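Trurance Demonstration Collection: Frequently Asked Questions

Maintained by Yae Sakamoto and Iraklis Zacharopoulos
Last revised 2019-10-28

What is a demonstration?

One complete run of a task on the two-armed robot, driven by an operator from start to end. The head camera, joint positions and hand commands are recorded together under one run number.

Which tasks are in the current set?

The set has 46 tasks. Most are short tabletop tasks with one or two objects. The snack bag and plate task is the one most new operators start on. 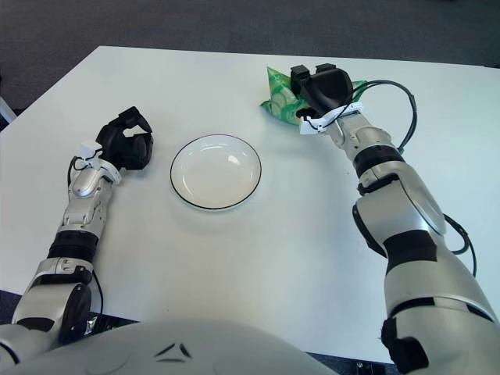 Each task has a written start state and a written end state. The operator reads both before taking control. Anything between the two is left to the operator, within the speed limits in the Fluvitz control software.

How many runs are needed per task?

The target is 200 accepted runs. Rejected runs do not count, but they are kept.

Should every run look the same?

No. Shift the start position and angle of the object between runs. A model trained on identical starts tends to fail when the object is moved by the width of a finger. Keep the table height fixed.

What if the grasp slips?

Continue if the object is still within reach. A recovered slip is useful data and is tagged "recovery" at review. Stop the run if the object leaves the table or if either arm reports a fault. 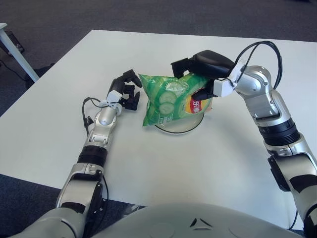 Trurance Collection Notes, Vol. 2, p. 46

Who decides whether a run is accepted?

Two reviewers, working separately. If they disagree, the run goes to Iraklis. The operator who drove a run may not review it.

Why are bags included? They are hard to track.

That is the reason. Rigid blocks give clean data and teach little about contact. The July release held 1,266 accepted runs, and very few of them used soft packaging.

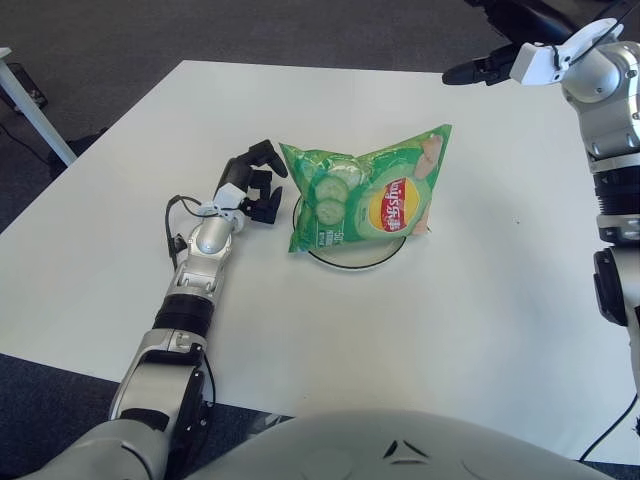
Labels are added after review, in the Grullura tool. Each label gives the object, the surface it is on, and the state of each hand: open, closing, holding or releasing. Label the hands one at a time. With the bag lying on the plate and the left hand open just beside it, the left hand is "open", however small the gap - a hand is "holding" only when there is contact. The object is entered as "bag" and the surface as "plate". Printing on the package is not labeled.

Can I use the data outside the project?

Send a request to Yae with the task numbers you need. Files are supplied in the Raudsepp format only.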